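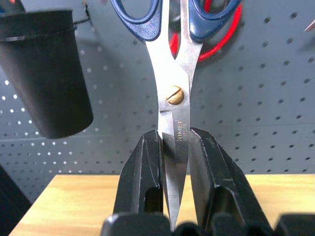
Abb. 1: Schere mit dunkelblauen Griffen zwischen den Greiferfingern, Ansicht der Handgelenkkamera.

Zwischenbericht Arbeitspaket 3: Wahrnehmung und Greifplanung
Vorhaben Tralora, Teilprojekt Software
Stand: 26. Dez. 2020

1. Gegenstand des Berichts

Das Arbeitspaket umfasst die Softwarekette für das Einräumen von Handwerkzeug an einer Lochwand: Segmentierung, Lageschätzung, Greifplanung und Bahnplanung für zwei Arme. Die Steuerungsschnittstelle wurde unverändert aus Arbeitspaket 2 übernommen.

2. Wahrnehmung

Der Trainingsbestand umfasst 3.452 annotierte Einzelbilder aus Kopf- und Handgelenkkameras. 232 davon sind für die Validierung zurückgehalten und wurden in keinem Trainingslauf verwendet. Blanke Klingen bleiben der schwierigste Fall. Glanzlichter auf dem Stahl führen zu Lücken im Tiefenbild, und das Lochraster im Hintergrund erzeugt falsche Kanten. Die Lageschätzung für Scheren stützt sich deshalb seit Version 0.7 auf die Gelenkschraube und die Griffkontur. Die Klingenspitze wird aus dem Modell extrapoliert.

Offen ist die Zuordnung, wenn hinter dem gegriffenen Werkzeug ein zweites Objekt ähnlicher Kontur hängt. Derzeit wird in diesem Fall auf die Kopfkamera umgeschaltet.

3. Greif- und Bahnplanung

Der Planer von Carrilho wurde durch eine eigene Implementierung mit gemeinsamem Kollisionsmodell für beide Arme ersetzt. Das Zeitbudget je Planungsanfrage beträgt 900 ms. Wird es überschritten, verharrt der betroffene Arm in der letzten gültigen Pose, und die Anfrage wird mit reduzierter Abtastdichte wiederholt. Belegte Haken gehen als Hindernisse in das Modell ein, ebenso der Rand des Holzbretts unterhalb der Wand. Schlaufen der Kabel am Arm sind bisher nur als starre Hüllkörper abgebildet.

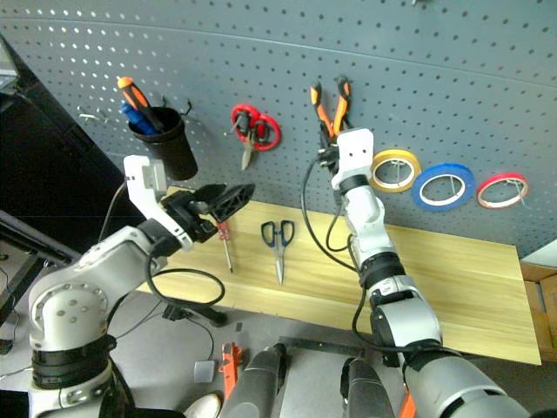 Abb. 2: Arbeitsbereich aus Sicht der Kopfkamera; Schere und kleiner roter Schraubendreher auf dem Brett, rechter Greifer nahe der hängenden Zange.

4. Werkzeuge und Protokollierung

Das Aufzeichnungsmodul schreibt Gelenkwinkel, Greiferzustand und Kamerabilder mit gemeinsamer Zeitbasis. Die Wiedergabe im Simulator Berkcombe ist lauffähig, allerdings ohne Kontaktkräfte. Automatisierte Regressionstests bestehen für 70 Szenarien. Der Abgleich der extrinsischen Kalibrierung erfolgt weiterhin manuell.

5. Abweichungen und weitere Planung

Die Schnittstelle zum Standort Grelbridge ist spezifiziert, aber noch nicht implementiert. Die Arbeiten verschieben sich auf März. Eine Änderung des Mittelabrufs wird nicht beantragt. Als Nächstes sind vorgesehen:
Kabelmodell mit variabler Geometrie
Prüfung der Hakenbelegung vor jeder Ablage
Automatische Nachkalibrierung der Handgelenkkameras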